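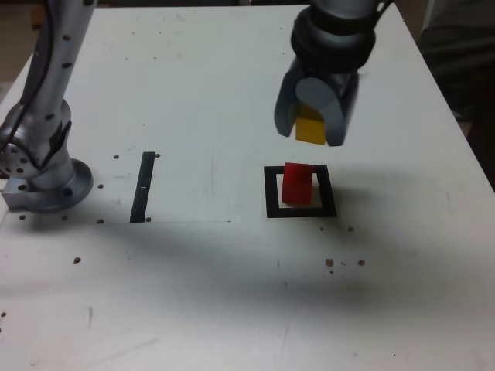 Vol. 2, No. 405

The money came through on 20 March 2021, while Tia Oakley was standing in her mother's kitchen with a wet dish towel over her shoulder, and for a good long minute she just looked at her phone and let the kettle whistle.

Boltum had been three people and a shared desk in Henness for so long that she had grown almost fond of being broke. She had pitched to up to 200 investors, some of them kind, a few of them asleep, and every one had told her that small lenders for small farms were a lovely idea – for somebody else's fund.

Then came old Mr. Gasser, who had made his fortune in feed stores and who asked her only what she would do if a borrower lost a whole crop.

"I'd drive out and see them," Tia had said, and then, feeling that this was not much of an answer, "I'd probably bring a pie."

He had laughed until he had to take off his glasses, and he had gone home and talked it over with his partners at Prostell, and now there it was.

"Is it bad news?" her mother asked, reaching past her to turn off the stove.

"No, Mama. It's the first round. It closed."

Her mother thought about this, drying each of her fingers in turn. She had lent Tia 1,000 dollars in September, out of the blue tin, and had never once mentioned it.

"Well," she said, "sit down, then, and have your tea, and tell me what a round is."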